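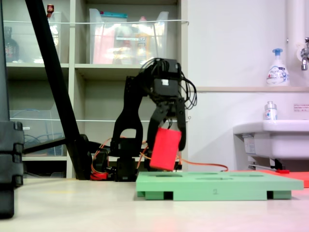 Foam shape sorter: block won't sit flat in the square hole
Posted in Toys and Play, 2025-01-20. Viewed 372 times.

Pauline Pilkington
We have a light green foam board with shaped holes and a red block. The block goes part of the way into the square hole and then sticks. Pushing harder bends the foam. Is it safe to trim the hole, or will it tear? I bought the set from Fokmont in July and would like to keep it going.

Setard
Don't trim it yet. Try the block all four ways round first. Foam blocks are often not true cubes, and one side can be a touch longer than the others. Lay the board on a hard table, line up one edge of the block with the hole, then press down with your palm.

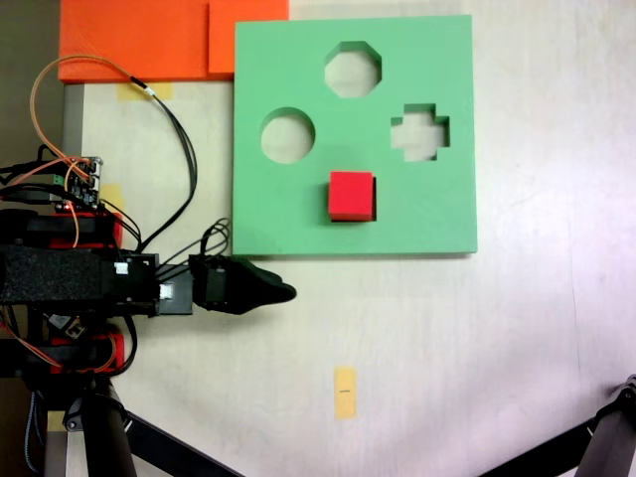

Red block at the square hole, board flat on the table.

If it still catches, rub the block lightly with 200 grit paper, a few strokes a side. Sand the block and leave the board alone.

Nandirent
Ours was the same. Just leave it, they loosen up with use.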